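Wultasent adds rectangular woven basket to Brarkby tray range

18 July 2025
By the Nostbridge trade desk

Wultasent has added a rectangular woven basket to its Brarkby line of serving and storage trays, replacing the moulded tray withdrawn in February. The first shipment of 968 units has cleared the Nostbridge warehouse, and 801 of those are allocated to standing orders from cafés, bakeries and motel groups.

The basket has rounded corners, sloped sides and a thick braided rim that runs the full perimeter. The weave is a tight over-under pattern in a single tan colour, with small openings through the side walls and base. There is no lid and no liner. Wultasent will sell a fitted cotton liner separately once its supplier, Chien, has confirmed fabric widths.

Buyers had asked for a shape that would sit square on a shelf or counter without the wasted space of a round basket. The range is now offered in 2 depths on the same footprint, so mixed orders can be packed in one carton size. Cartons are limited to 3 layers - a change from the previous tray, which was shipped in taller stacks and drew complaints about bent rims.

Care instructions are unchanged from the rest of the line. The weave should be brushed out, wiped with a damp cloth and left to air-dry away from direct heat. It is not rated for the dishwasher. Crumbs tend to lodge where the floor meets the walls, and a soft pastry brush is recommended for that join.
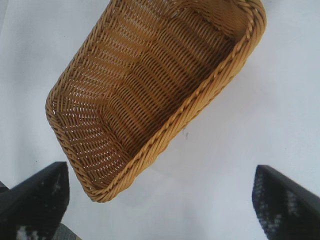
The tan basket, empty, on a white surface.

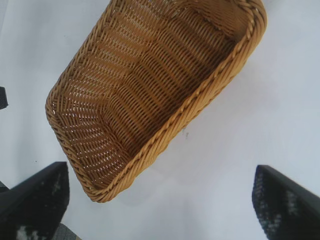 Reading time: 2 min

Trade customers with an existing Nostbridge account can order by the carton. Unallocated stock will be released in order of enquiry - no reservations are being taken on the second shipment.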